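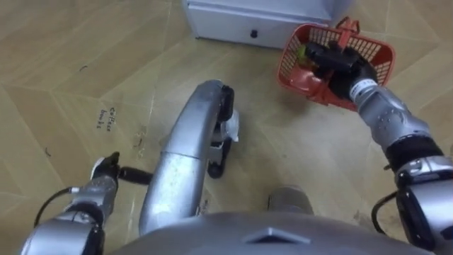 Diary > Robots & Chores

November, quarter past nine at night and I should be in bed, but I want to get this down before it goes fuzzy.

So I spent the afternoon out at Brondport with Siebe Van Rooij, who has been after me for months to come see how far his chore project has gotten. I went in a bit of a grump. I still remember that Kadlec vacuum I bought, the one that ate the fringe off the hall rug! But a red basket with a handle, and a black hand holding it up over the floor... I sat forward, I admit it.

Baskets are awful things if you think about it. The handle flops, the whole thing tips, and whatever you put in there rolls to one side (Mom used to lose half the plums between the tree and the kitchen). I asked Siebe if he'd trust it with eggs and he just laughed and poured more coffee.

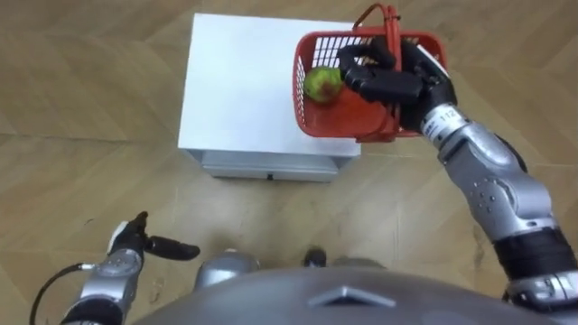 Then we got going on the money, as we always do. He says a home one has to come in under $3000 or people will keep doing it themselves, and I said I'd pay 24 dollars a month, tops, and only if it did the laundry too. Folding, not just carrying! He got quiet at folding. Apparently there's a shop in Folham that wants one for moving stock from bin to shelf, and he thinks that's where it'll happen first. I think he's right, a shop has the same shelves every day. My kitchen doesn't have the same anything from breakfast to lunch.

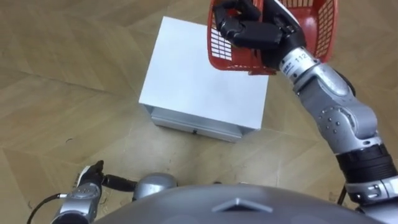

Basket up, by the little white cabinet. Brondport.

Drove home the long way through Adutham with the radio on, still arguing with him in my head. Two loads of towels waiting on the dryer. I folded one.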